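Home | Issues | Makers' Corner | Subscribe | Search

Makers' Corner: Do we really need another printed table cover?

The Zurkwood spring catalog landed last week with two pages of printed table covers, and the pitch is the usual one. A Metonine cover, we're told, will "transform any work surface." I have owned three covers that made that promise. One of them is now under my car.

My main doubt is fit. A loose cloth over a table wrinkles, and small parts find every fold. If you sort beads or glue little wooden blocks, you want flat, and drape isn't flat. The catalog shows its covers ironed smooth, and I'd like to meet the person doing the ironing.

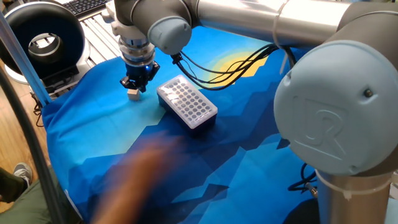 Then there is the pattern question. Faceted blue mountains with a yellow sun look cheerful, I'll grant that. Pale wood shows up well enough on blue. Try finding a navy button on it, though, and you may wish you'd bought plain gray. Wanting Lu, who teaches the Wednesday class, disagrees with me and says a busy print hides stains. Maybe so. I would sooner see the stain and wipe it up.

My advice is to buy one, wash it twice, and see how the color holds before you order for the whole room. Clips help with the slipping. Skip the matching Wurner pouch.

Questions or complaints: write to the Makers' Corner desk | © 2018 Cui Newsletter | Back to top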